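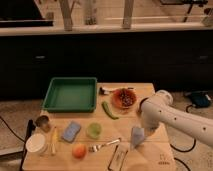

Figure 2. Household objects on a light-colored wooden tabletop, with a white robot arm at right.

4. Landowner agreements before and after the public purchase

4.1 Background to the purchase

The Grirnona line was planned as a private project. Sosar, the company that held the construction permit, intended to carry crude oil over 505 kilometers from the inland storage terminals to the port at Wevell. Work had begun at both ends when lenders withdrew from the second round of financing. The government bought the permit, the pipe already in the ground and the land agreements in a single transaction, and placed them in a new state holding company. Sosar stayed on as operator under a service contract.

Most of the writing on the purchase has dealt with the price (Kristiansen) or with the legal challenge brought by the coastal municipalities (Nuchit and Gündoğdu). The land agreements have had less attention. They made up a small part of the purchase price, and the parties treated them as an attachment to the permit. For the people who signed them, however, they were the main point of contact with the project, and the change of owner altered several of their terms in practice even though the wording stayed the same.

This section looks at those agreements. We ask what landowners had been promised, what was honored after the purchase, and whether owners who had refused to sign under Sosar took a different position once the buyer was the state.

4.2 Sources

The agreements were read in the land registry, where they are filed by parcel. The route crosses 2811 parcels in 13 municipalities. Where a parcel had changed hands between the first survey and the purchase, we used the agreement signed by the earlier owner together with any transfer note. Parcels held by the railroad and the road authority were left out of the reading of compensation terms, as they are covered by a separate statute and no negotiation took place.

We also carried out 30 interviews with landowners, former Sosar land agents and municipal planners. Zerrin Kırmızıgül conducted the interviews in the inland municipalities and Erhan Saraç those near the coast. Interviews were held in people's homes or at the municipal offices, and were not recorded when the person preferred notes. Two former land agents asked to check their statements before publication, and one of them withdrew a remark on individual payments. The remark has no bearing on the findings below.

There is an imbalance in the interview material that should be stated. Farmers who had signed early were easy to reach through the growers' association. Owners of vacation property near Wevell were harder to find and often lived elsewhere for most of the year. Their views are known to us mainly through letters in the permit file.

4.3 Terms under private ownership

Sosar used three standard forms. The first gave the company a right of way against a single payment. The second gave a lower payment at signing and an annual sum for as long as oil was moving through the line. The third, used almost only in the Avcı valley, added a promise to repair drainage and to restore topsoil within one growing season of the trench being closed.

The choice of form was supposed to depend on land use. In practice it depended a good deal on who was negotiating and when. Land agents worked to targets set for each stretch of the route, and several of those interviewed said that the annual payment was offered late in a quarter to owners who had turned down the single payment. Neighbors with similar fields could therefore hold quite different agreements. This was known locally, and was a source of bad feeling well before there was any talk of a public purchase.

The drainage promise in the Avcı valley has a different history. Fields there are laid with old clay drains, many of them unmapped, and an earlier water main had left parts of the lower valley flooded every spring. The owners negotiated as a group and hired their own engineer. Sosar accepted the repair clause but resisted any wording that named a standard for the work, so the clause says only that drainage shall be "returned to use." What this meant was argued over later.

4.4 What changed with the purchase

On paper, nothing changed. The purchase act states that all rights and duties under the land agreements pass to the state holding company. Payments due on the date of transfer were made on time, and we found no case of an agreement being canceled.

Three practical changes can still be seen in the material. The first concerns who could decide. Under Sosar, a regional land manager could approve extra payment for crop loss or a damaged fence up to a set limit, often within a few days. After the purchase such claims went to the holding company in the capital, which applied the ordinary rules for public spending and asked for written estimates. Claims took longer to settle. They were also settled more evenly: similar losses led to similar payments, which had often not been the case before.

The second change concerns the annual payments. These were tied to oil moving through the line, and the private company had planned to open it section by section. The new owner decided to open the whole line at once, after the port works were finished. Owners with the second form of agreement thus faced a longer wait than they had been told to expect. Some had borrowed against the income. The holding company's position was that the agreement named no start date, and this is correct. Owners pointed to a brochure handed out at the first public meetings, in which the inland section was shown as opening in July of the first building season — well ahead of the rest. The brochure had no legal standing, and no advance was paid.

The third change concerns access to information. As a public body, the holding company came under the records act, and anyone could ask to see the agreements. Requests came in quickly. Once owners could compare payments, those with the single payment at the low end asked for an adjustment. The holding company refused to reopen signed agreements, but offered the higher rate for any additional work strip it needed on the same land. Since extra strips were needed on many parcels, a fair number of owners did receive more than they had first agreed to, though by an indirect route.

4.5 Owners who had refused

Opponents of the purchase had argued that a state owner would turn quickly to expropriation. Supporters had argued that owners would be more willing to sign with the state than with a company. Neither claim fits the registry very well.

Most holdouts inland did sign, but the interviews suggest that their reasons were practical. They expected the line to be built in any case, and the rates were now public. Near the coast, few refusals were withdrawn. The objections there were to the tanker traffic and the risk of a spill, and the identity of the owner made little difference to them. One planner in a coastal municipality described the state as a harder party to oppose, as it was also the body that approved the municipality's own land plan.

Expropriation was used on the coastal stretch only, and after a longer notice period than the law requires. The court reviewed the cases together. It upheld the right of way and raised the compensation on parcels where the work strip passed close to a well.

The repair clause in the Avcı valley went to mediation. The parties agreed on a drainage survey paid for by the holding company, to be repeated after the second winter. The results of the repeat survey were not available when this paper was written, and the valley parcels are for that reason left out of the comparison of total payments in Section 5.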